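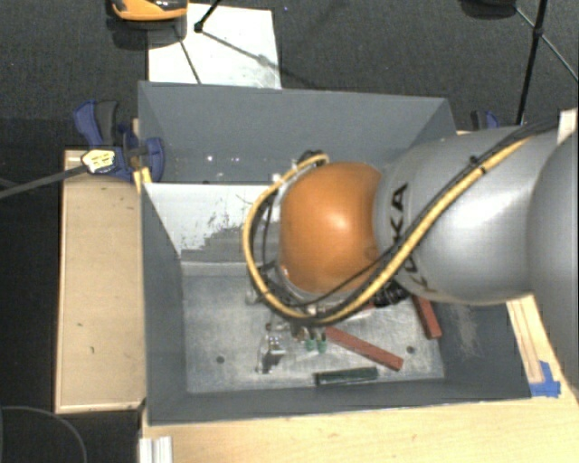
Reading time: 4 min

To: Members of the Zevdale Parish Records list
Subject: Re: Access to the Noseck registers after the move
Date: 2021-04-27

Dear members,

Thank you for the messages received on this subject. The reply below is sent to the whole list, as several members raised the same points. The message from Mr. Fitzsimmons is quoted in part, with his permission.

> I have been working through the Noseck burial registers for two years and
> was told at the desk that the older volumes will be withdrawn from the
> reading room in May. Is this correct? The notice on the door mentions the
> move to the Jostavton building but gives no list of the volumes affected.
>
> I would also ask whether the index cards will travel with the registers.
> The cards for the upper township were never copied, and without them the
> entries before the new church was built are very hard to find. The clerk
> wrote the farm name and left out the family name in a good many cases.
>
> Lastly, may those of us who have placed orders for copies expect them
> before the reading room closes?

On the first point, the information given at the desk was correct but incomplete. The collection to be moved consists of 179 bound volumes, among them all of the Noseck burial registers and the marriage registers up to the change of printed form. The baptism registers will stay in Zevdale for the present. They were rebound recently and do not need the cooler storage at Jostavton. A list of volumes will be posted beside the notice on the door and sent to this list.

The registers will be unavailable for 4 weeks. Readers who have a volume on reserve are asked to return the slip to the desk before the end of the month. Reserves will not carry over, and new slips will be needed at Jostavton. The reading room there has fewer seats than ours, and places must be booked by letter or e-mail.

On the second point, the index cards will travel with the registers and will be kept in the same room. There are 1,342 cards for the upper township. Mr. Fitzsimmons is right that no copy exists. The cards will be copied before they leave Zevdale, and a paper set will remain at our desk. Members who have written corrections on slips and tucked them into the drawers should know that these slips will be copied with the card they stand next to. Loose slips with no register number cannot be placed and will be held in an envelope at the desk for their authors to collect.

The matter of farm names has come up on this list before. A reader looking for a family in the upper township should begin with the tax roll, find the farm, and then go to the cards under the farm name. The spelling "Nosek" is used in the roll and should be treated as the same place.

On the third point, copy orders already paid for will be filled before the closure. Orders received after today will be filled from Jostavton at the same rate. Pages with damaged margins cannot be laid flat on the copier and will be transcribed by hand on request.

Questions about a particular order should be sent to me directly, with the order number in the subject line. Questions about the registers themselves are welcome on the list.

Yours sincerely,

Anika Achterberg
Records Office, Zevdale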